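Bench notebook, folding cell
December 16, 2021

Budget requests for next year close before the break, so this entry is mostly shopping. I went through the cell with the parts list open and wrote down what we need, what we want, and what can wait until June.

Starting point: we have $700 left on this year's line. It doesn't roll over. Anything bigger goes on the new request.

Spare servos first. Dorkley still has the size we use for the wrists but they quoted 29 working days on the shoulder size, up from what they told us last time. Order wrists now out of the $700. Put the shoulder servos on the new request and place that order the day the line opens.

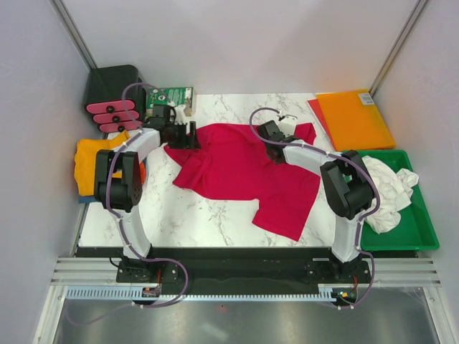
Cable management is the cheapest fix on the list and I keep leaving it off. We have been using zip ties since the first build. The purple cables go up over the elbows to the grippers, and the left one hangs in a loose arc out past the front rail, where a sleeve or a sleeve button can find it. Brido sells a split sleeve by the meter that should fit over what we have without pulling connectors. Need to measure the run with the arm at full reach, not parked. Add clips for the base end.

Second item in the same order: bins. The green tray on the right is shallow and the white cloth already comes over the rim next to the elbow. I would like a deeper one with the same footprint, or the same depth moved farther back. Check with whoever set the tray position before changing it, as the saved start poses may depend on it. If they do, buy the same footprint and be done.

Test garments. We keep borrowing from the demo pile and then it isn't there for demos. Want our own set: knit shirts with collars, plain tees, a few kitchen towels. Different sizes, and at least one dark color. This is small money and can come out of the $700 too. Buy two of each so one stays unwashed for comparison.

Now the larger question, a third arm or better fingers on the two we have. I went back and forth. A third arm from Rotico means a longer rail, another controller, another power supply, and rework on the frame. The arm price is the smallest part of that. Floor space is also a problem unless the storage rack moves. My vote is fingers first.
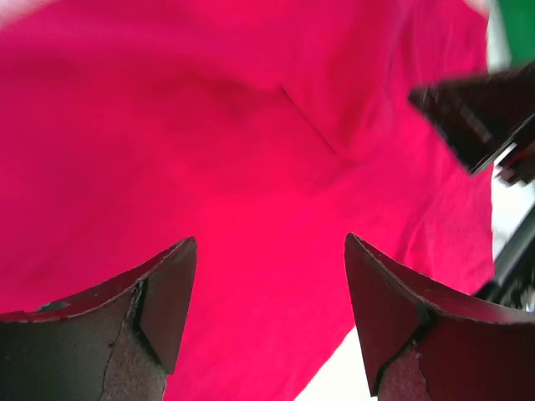 Firdevs Yüksel
Lab engineer, equipment and purchasing

Reasons for fingers first. The pads are a wear part and we have been treating them like a fixed part. The left finger in the wrist view has a small pale spot on the rim where lighter material shows. I don't know how old it is. No record of when either finger was last changed, which is a purchasing problem as much as a maintenance one, so from January each pair gets a number and a start date on the inside cover of this notebook.

Avcı can mold the pads in two hardnesses. Asked for a quote on 4 pairs of each. They want a drawing with tolerances and won't work from our sample alone. The drawing we have is from before the tip angle was changed. Needs to be redone before I can send it.

Also asked whether they can do the pads in a plain flat color with less speckle. Low priority, drop it if it adds to the price.

Lighting: leave alone for this budget. Bright fabric and bright background together are hard on the wrist cameras, but I would try exposure settings before spending anything. If settings don't do it, diffusers go on the June list.

Order now, from the $700:
wrist servos (Dorkley)
split sleeve and clips (Brido)
test garments

New request:
shoulder servos (Dorkley)
molded pads, both hardnesses (Avcı)
spare finger bodies

Hold until June:
third arm and rail (Rotico)
diffusers

Still open: tray depth, finger drawing, full-reach cable length. Shipping isn't in any of the numbers yet. Dorkley adds it at checkout, Avcı puts it on the quote.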